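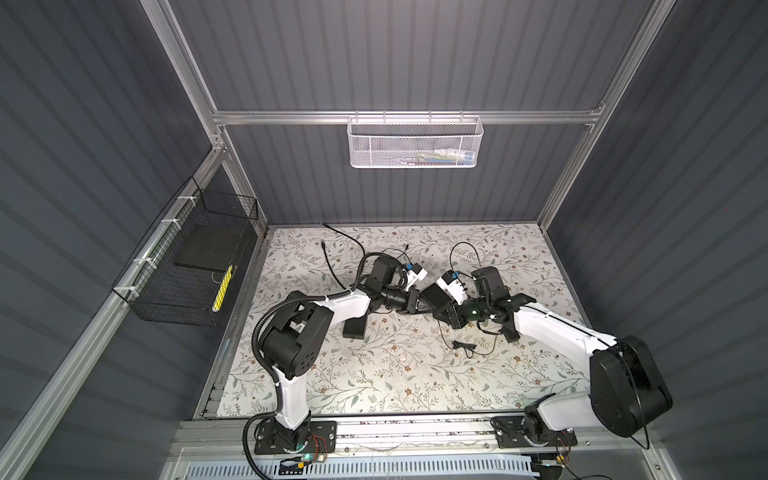
The Kirton cell, with both arms mounted on the front rail and their grippers nearly meeting over the printed mat.

The Kirton cell is a two-armed robot workstation built by Gromel on an aluminium extrusion frame. It is the smaller sister of the Stusent cell and is much loved by the people who look after it, as nearly every part can be reached with ordinary hand tools.

Setting up
Each arm sits on its own black mounting plate. The left plate is bolted down first and the right one is set from it. The arms are then brought slowly together over the middle of the floor – a lovely thing to watch – and their meeting point is stored as the home position.

Upkeep
Both grippers carry a camera, and lenses are wiped every 300 hours. Cables are checked at 800 hours, starting with the corrugated conduit on the left arm, then the loose leads across the mat. Mesh baskets hang on the walls, one of them held by zip ties, which are cheap and wonderfully quick to replace.

Repairs
Wrist joints are swapped whole under part number 2246. The Kim controller reports a lost camera link as fault 251, usually cured by reseating the connector at the gripper.

Page last edited June 19, 2025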